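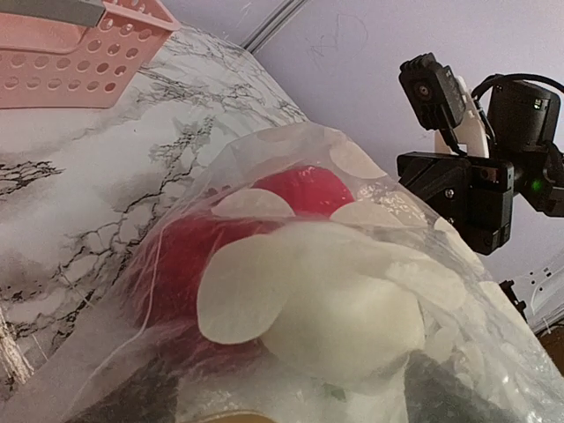

Clear bag on the marble-pattern top: red item, cream item, thin off-white discs.

4/21/20

Humidity sensor check, salt method, second round

Picking up where the September round stopped. The Stirkasgate store still has two loggers on the wall that disagree, and the argument about which one to believe has gone on longer than the check will take. Plan is to run both, plus the bench reference, over saturated salt solutions and write down the offsets so that the old records can be corrected or thrown out.

Loggers:
Brudel A, from the north wall of the store. Original sensor.
Brudel B, from beside the door. Sensor swapped after the leak.
Kombo handheld, used as bench reference only. It was last checked in September and has lived in its case.

The Brudels log at 4 minute intervals and stop when the memory reaches 3000 records, so a full memory is 200 hours. That is enough for two salts back to back with time to settle, but three salts need a download in the middle. Clear the memory before each run. In September it was not cleared, and the end of the potassium carbonate plateau is missing for A.

Chamber

Used the Brastari jars again, 500 ml, wide mouth, screw lid with a flat gasket. The loggers do not fit through the mouth with the case on. Took the boards out and hung them from the lid by the battery clip with a loop of nylon line. The sensor should hang in the upper half of the jar, clear of the wall. Last time A touched the glass on one side and lagged behind B for most of a day, which I wrote up as a slow sensor. I now think it was only the contact.

Bags were considered instead of jars. A zip bag holds the whole logger with its case on, and it is easy to see inside. The trouble is that thin polyethylene passes water vapor, slowly, and the bag collapses onto whatever is in it. With a large wet salt surface the leak does not matter much. With a small cup of slurry at the bottom it does, and the equilibrium value comes out shifted toward the room. Jars for anything that gets written down as an offset. Bags are fine for a quick look.

Salts

Sodium chloride. Nominal 75.3 percent at 25 C, and nearly flat with temperature. Non-iodized, no anti-caking agent. The table salt from the kitchen has an anti-caking agent in it. It probably makes no difference that these loggers could resolve, but there was a tub of plain salt on the shelf so I used that.

Magnesium chloride hexahydrate. Nominal 32.8 percent at 25 C. Takes up water from the air as soon as the tub is opened, so weigh nothing and go by the look of it.

Potassium carbonate. Nominal 43.2 percent. Left out this time. The tub has caked solid and I am not confident in what is in it.

The slurry should look like wet sand with a thin film of liquid standing on top. Too much water and there is a risk that it all dissolves when the room warms up. Too little and the surface dries to a crust, and then the air in the jar follows the crust. Distilled water only. Stir, let it stand overnight with the lid on, then look again and add salt if the solid has gone.

Keep the slurry off the jar walls. Magnesium chloride in particular creeps. A smear halfway up the glass is harmless for the humidity but sooner or later ends up on the sensor, and a sensor that has had salt on it is finished. I wipe the inside of the neck with a damp cloth and then a dry one before the lid goes on.

Cleaning the jars between salts: hot water, a little detergent, soft side of the sponge, then a rinse with distilled and air dry upside down. Do not use the scouring side on the rim. The gasket seats on the ground edge of the glass and fine scratches across it are enough to leak. One jar was retired for this reason. Detergent residue matters as well, and a jar that still smells of lemon goes back for another rinse.
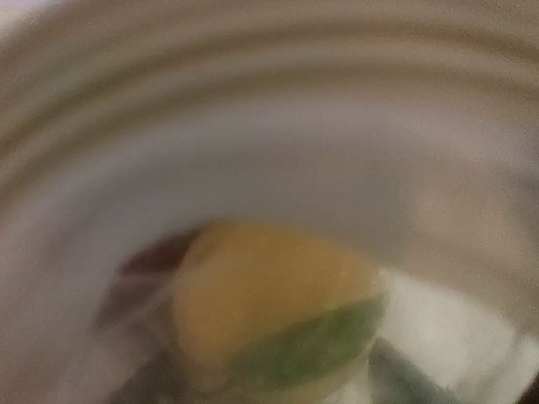
Temperature

This is where most of the error comes from. At constant water content in the air, one degree of difference between the sensor and the slurry is worth several points of RH at the high end. The salt surface sets the vapor pressure at its own temperature. If the sensor hangs warmer than the slurry it reads low, and the other way round.

The bench by the window is useless for this. Sun reaches it in the morning and the jars track it with a delay. Moved everything to the inner shelf of the cupboard under the stairs and packed the jars in a foam box with the lid on. Inside the box the temperature trace from B is close to a straight line overnight. Outside it there is a clear sawtooth from the heating.

Do not open the box to look. Every look costs an hour. The handheld has its own probe on a cable, which can go through the foam and through a grommet in the jar lid, so at least that one can be read from outside. The grommet is sealed with putty. I tested it by leaving the jar over dry silica gel and watching for drift, and saw none that I would call drift.

Procedure as run

Both boards into the sodium chloride jars first, one jar each. Handheld probe in a third jar with the same batch of slurry. Lids on, box closed. Left to settle. I take the plateau as reached when the reading has not moved by more than the last displayed digit for 3 hours, with the temperature steady over the same stretch.

Then straight to magnesium chloride, without drying out in between. Going from high to low leaves some hysteresis in a polymer sensor, so the low plateau will read a little high. To see how much, the sequence should be repeated in the other direction.

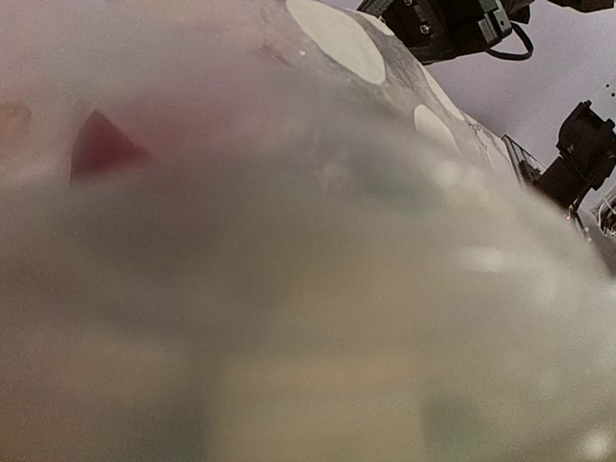
The other thing I wanted from this round was a time constant, since the store data has short peaks in it whenever the door is opened and it would be good to know how much of each peak is lost. The jars are not suited for that. The air in them takes far longer to come to equilibrium than the sensor does, and what the logger records is mostly the jar. A better way would be to equilibrate two jars, then swap the lid with the board attached from one to the other as fast as possible. Even then the 4 minute interval is too coarse to see the sensor respond. The Brudel can be set to a faster rate but the memory then fills up before the jar has settled. It would have to be started by hand just before the swap, and I have not worked out how to do that with the board hanging inside.

For now: peaks shorter than a couple of records are to be treated as lower bounds.

Results so far

A, sodium chloride: reads high. Steady plateau, low noise.
B, sodium chloride: reads low, by less than A is high. Slight upward creep until the end of the run. Not sure it had finished.
Handheld, sodium chloride: within its stated tolerance.

A, magnesium chloride: reads high by nearly the same amount as over sodium chloride. This looks like a plain offset and can be subtracted.
B, magnesium chloride: reads high. So B is low at the top and high at the bottom, meaning that the slope is compressed. A single offset will not fix it. It needs a two-point correction, and that rests on the creep at the high end being real.

Exact figures go into the spreadsheet once the downloads have been compared against the clock. B's clock had drifted and I have not yet lined up the two files.

The compressed slope fits what was seen at Stirkasgate. In wet weather A went up and B followed only part of the way, and the gap between them closed again in dry spells. The swapped sensor is from a different batch than the original, and the board may still hold the coefficients for the old one. Worth looking at the configuration dump before blaming the sensor itself.

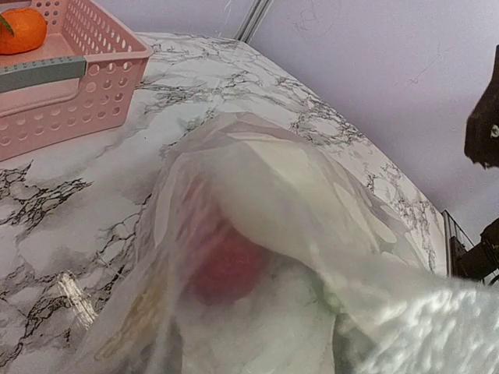 If the coefficients are wrong then the correction is simple and exact, and all of B's data after the leak can be recovered. If the sensor is damaged, the correction only holds for the day it was measured, and the older the record the less it is worth. A third run over sodium chloride would help to tell the two apart. Wrong coefficients give the same answer every time. A contaminated sensor usually does not.

To do

Dump the configuration from A and B and compare line by line.
Repeat sodium chloride for B with a longer soak, memory cleared first.
Run the sequence low to high for both.
New tub of potassium carbonate, small one.
New gaskets for the Brastari jars. Two of the old ones have taken a set.
Put the correct offset on a label on the back of A, with the salt used, and take off the September label.
Silica gel in the foam box is spent. Regenerate before the next run, and let it cool with the lid on.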